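Pludasa open shop, Pacheco: my visit to the Clorkia build

I've been reading the Clorkia build log for most of a year, so when Pludasa put up a note that they were opening the shop for an afternoon in April I signed up before I'd even looked at how far the drive was (two hours, as it happens, with a wrong turn at the end because the sign faces the other way). Pludasa is a shared workshop behind a tile store in Pacheco. It's 900 square feet, and they've squeezed in a couple of lathes, a laser cutter, a wall of parts drawers and a kitchen corner where everybody ends up standing. The dues come to 200 dollars a month if you want a locker, less if you don't.

I got there a little after one. There was chili on. I'm not going to review the chili, but I had two bowls.

Clorkia is the project I came for. It's a home helper robot that a handful of members have been putting together in the evenings, and the running total taped up by the door said $2,865, not counting the stuff people already had in their garages. They're very up front about that number and about what it leaves out, which I liked. A lot of build logs get awfully vague when the money comes up!

The part I spent the longest with was the gripper end. I'd only seen it in the log, where it looks tidy and kind of small, and up close it's a chunky thing. The housing is smooth matte black with soft round corners, and then there's a strip of fine knurled texture along the edge that I kept wanting to run my thumb over. Next to the long finger there are three stubby little pins in a row. I asked if I could touch it and was told sure, once the power's off, so that's what we did. The cap on the long finger is open on top and you can peer right down in at the small parts. I have a finger mechanism at home that I sealed up way too early, and every time it sticks I have to cut it open again, so I was taking notes.

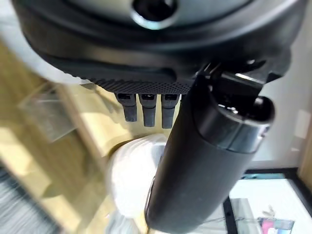
The shoe shelf job

So the chore they've picked for the year is shoes. Pick them up, put them on the shelf, pair them if you can. I'd been hoping for dishes, but the folks at the bench talked me around pretty quickly. Shoes don't break. They come in every shape, they're soft in some spots and stiff in others, and you can borrow more from whoever's standing nearby. Slides and slippers are the starter set, and from what I heard the strap is both the best thing to grab and the easiest thing to get a fingertip stuck in.

They test in the lounge end of the place, where there's carpet tile on the floor and an armchair, and I like that a lot more than a bare test bench. It's a black metal shelving unit with perforated posts, so you can move the shelves up and down on the holes, and the shelves themselves are a light oak color. Perfectly normal furniture. I have one pretty much like it in my hallway with a dead plant on it.

The bottom shelf is the hard one. The arm has to come in low, and the shelf above gets in the way of everything, including the view. One member told me they spent most of the winter on reach alone and hardly touched the hands at all.
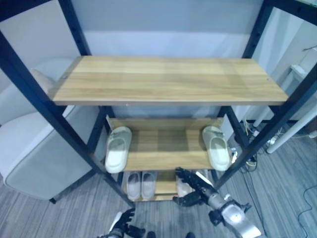
I asked about the software too and got a longer answer than I could follow, standing up, with a bowl in my hand. The short version is that they started out with Lelotlow, the planning package one of the members wrote for an older arm, and they've been swapping pieces of it out ever since. There's some grumbling about this. Half the bench wants to start clean and the other half would like to see one whole shelf done before anyone rewrites anything. I'm with the second half, but I don't have to maintain it.

A few odds and ends if you're thinking of going:

Parking is on the street, and the tile store does mind if you use theirs.

Bring a shoe. I'm serious, there's a donation bin, and they're short on kids' sizes and anything with a buckle.

The laser cutter is members only, even on open days.

Ask to see the drawer of retired fingertips. It's at the very bottom of the parts wall, and I could have sat there with it for an hour. Some are printed, some are cast, and there's one that's plainly a pencil eraser.

I left around four with a bag of offcuts and a membership form, and the form is still on my kitchen table while I work out whether I can stand that drive every week.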